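Home Economics Methods, Unit 6
Setting Up a Pretend Kitchen for Ages Three to Six
Handout to accompany Lecture 11

Read this before the practical. Bring it with you, along with the planning sheet from Unit 5. The reading from Hegde (chapter on play and daily routines) will be discussed in the second half of the session and is not repeated here.

1. What the corner is for

A pretend kitchen gives young children practice in the order of household work. Food is taken out, prepared, served, cleared and put away. Most children of three will do one or two of these steps and skip the others. By five, many will run through the whole sequence and correct each other about it.

The teaching points for this unit are sorting, naming and clearing up. Cooking skills as such come later, in Unit 8.

2. Real items and toy items

Students often ask whether everything in the corner should be a toy. The practice in this course is to mix the two. Food is pretend. Boards, spoons, plates and containers can be ordinary household items, provided they are sound and light enough for the child to carry with two hands. Glass stays out, and so do knives of any kind, including butter knives.

Cookware is a judgment call. A full-size pot holds a child's attention longer than a toy one, but some are too heavy. Lift it yourself with one hand at arm's length. If that is uncomfortable, choose a smaller pot.

3. Choosing play food

Play food comes in three common forms: hard plastic, wood, and fabric or plush. Each has its drawbacks.

Plastic is easy to wash and cheap to replace. Thin pieces crack along the seam and should be thrown out when they do.

Wood lasts well. It is loud on a hard floor, and paint can chip at the corners.

Plush is quiet and soft, and a thrown piece does little harm. It takes longest to dry after washing, so you need a second set if the corner is in daily use. Check the stitching on leaves, stems and peel flaps, where small hands pull hardest.

Scale matters less than students expect. A pineapple and a banana of nearly the same size do not bother a four-year-old. What matters is that each piece can be recognized by color and outline. A quilted yellow body with green leaves reads as pineapple right away, and a watermelon slice needs its rind and seeds.

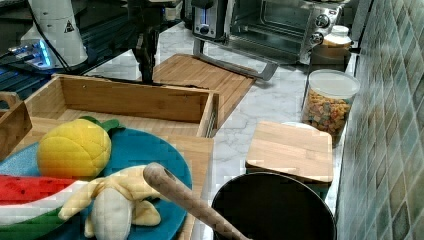
4. Plates, crates and caddies

Give each container one job and keep to it for at least two weeks. A workable arrangement is:

Large plate: food being served
Open crate: food in storage
Caddy: spoons and other tools
Pot: whatever is being "cooked" now

A round plate with some color to it makes yellow and red fruit easy to pick out. Low, open crates work better than lidded boxes, which tend to get used as seats. If you are buying, both the Betix and the Mukum catalogs list plain wooden crates, and either will do. Sand any rough edge before use.

Long-handled spoons should lie across the plate or stand in the pot with the handle pointing in from the counter edge. Handles that stick out over the edge get caught on sleeves.

5. Running a session

Allow 13 minutes for free play before you say anything about sorting. Then ask for one thing at a time: "Find me a fruit with a peel." "Find me one with seeds." Accept answers you did not plan for. A child who says the spoon goes with the banana may be making pudding.

Clearing up is part of the session — start it while there is still some interest left. Food goes back first, tools second, boards last. Leaning a large board against the wall is not safe with this age group. Lay it flat.

6. Budget

For the practical, each pair plans a corner on 60 dollars or less, not counting furniture. Secondhand items are allowed and should be priced at what you would really pay. Pairs using the Pandell room may borrow the boards and pots already there and leave them off the budget.

7. To hand in

One page with your container plan, your item list with prices, and six sorting prompts in the order you would use them. Mark which items are real and which are toys. Handwritten lists are fine if they can be read.

The practicals run in February. Sign-up sheets are on the door of the teaching kitchen.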